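Workshop tips: looking after a bench arm and gripper used around food
Posted Dec 1, 2021 in Bench Notes

These are the habits that have kept our two-arm bench cell running since January. The cell handles steamed buns, a pot and a plate, so most of what follows has to do with steam, starch and cables. Much of it would suit any small arm with a two-finger gripper.

Laying out the table

Put the pot in first and build everything else out from it. Our order from left to right is lid, pot, plate, and we stick to it every time. When the plate is on the same side as the working arm, the arm has a short trip and never has to reach across the pot.

Use a plain table with a pale top that wipes clean. A patterned tablecloth slides, hides crumbs and catches on the fingertips. Leave 100 mm between the rim of the plate and the nearest pot handle. We started with 90 and kept clipping the handle on the way back. 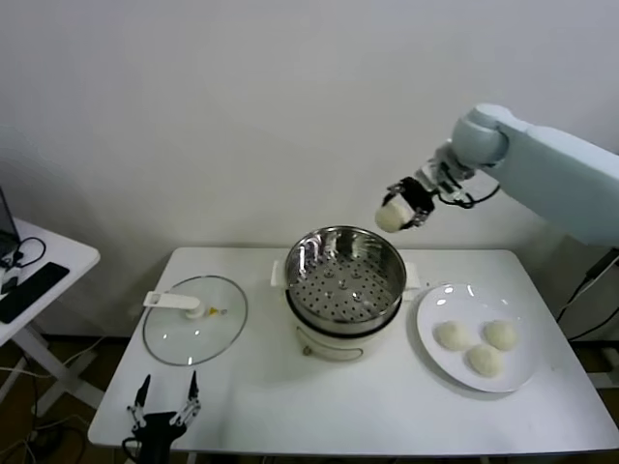
Lid to the left, steamer in the middle, plate to the right.

Mark the spots for the pot and plate with pencil. Tape works for a day or two, then the corners lift. If you must use tape, Clarkeck sells a thin matte one that comes off without leaving glue behind.

Setting the grip

Steamed dough is soft and the skin tears before you see it dent. Set the closing force low, then raise it a step at a time until the bun stays put through a full lift and a slow turn of the wrist. Stop there. Write the number on the inside of the cupboard door, along with the date and who changed it.

Set your release height separately for the plate and for the basket. A single value for both will either drop the bun on one or squash it into the other. Lower until the bun touches, back off 2 mm, open the fingers slowly, then lift straight up. Don't move sideways until the fingertips are clear.

Cold buns are firmer than fresh ones and will let you get away with too much force. Do your final setting with the kind of bun you'll be running.
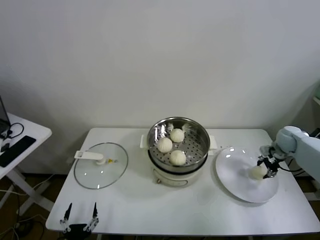 Ozoliņš wrote in to say that a low force setting is no help if the fingertips are sticky, and that wiping them with a damp cloth every tenth bun did more for torn skins than any change to the numbers. We tried it and now do the same. Use plain water. Dish soap leaves a film, and the next bun slips.

Cleaning between runs

Switch the cell off at the wall before you put your hands near the fingers. Wipe the tips first, then the links, working away from the wrist. A soft toothbrush gets dried dough out of the hinges. Don't spray anything at the gripper; put the cleaner on the cloth.

Let the basket cool and wash it by hand. The small holes in the floor clog with starch, and a soak in warm water with a spoonful of vinegar clears most of it. Dry the rim properly so it doesn't drip on the table where the plate goes.

Running the arm through steam will fog up joints and leave damp in places you can't reach. We do all our practice runs with the pot turned off.

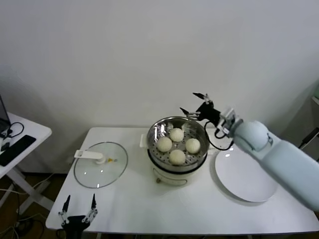

Four in the basket, with the fingers open above them.

Cables

Check the cable at the wrist before anything else when the arm starts acting up. It should have enough slack for a full turn and no more. Too much and the loop drags over the rim of the pot, too little and it pulls on the plug. Turn the wrist by hand both ways with the power off and watch what the loop does.

Replace any cable with a shiny or flattened patch. We had an odd fault where the fingers would stop half closed, and it came down to a pinched wire behind the housing. The replacement lead from Drerkard was 900 mm long and fell just short once it was routed properly. The 1090 mm one fits.

Screws and joints

Go over the finger screws once a week with the right size of driver. You want them snug. If a joint is too tight the finger on that side lags and the bun gets pushed over to the other one.

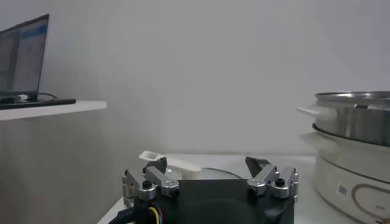
Put a dot of paint marker across each screw head and onto the metal beside it. When the two halves of the dot no longer line up, the screw has moved. Do both fingers the same day so you can compare them.

If a screw keeps working loose, take it out, clean the thread with alcohol and put it back with a small drop of removable threadlocker. Keep it off the plastic parts.

Grease goes on sparingly, and only food-safe grease. We use the Sondo tube with the narrow tip. Wipe off whatever squeezes out, open and close the fingers twenty times, and wipe again.

Spare fingertips are worth having in the drawer. Change them as a pair.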